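Fingers for the small arm, budget question

benchrat: Lernier want 155 a pair for padded fingers. Budget left is 300 and I still need a mount. Worth it?

Clunora: No. Print them, 50 at most. 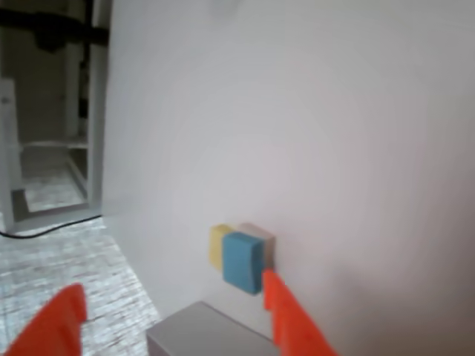 benchrat: The mount is what I can't skip. Printed fingers might do for now, as we only handle light stuff. Foam cubes bunched up like the blue, yellow and grey ones need a narrow tip though.

hakim_b: Disagree with Clunora. Kondum do a slim pair for 108. Buy once.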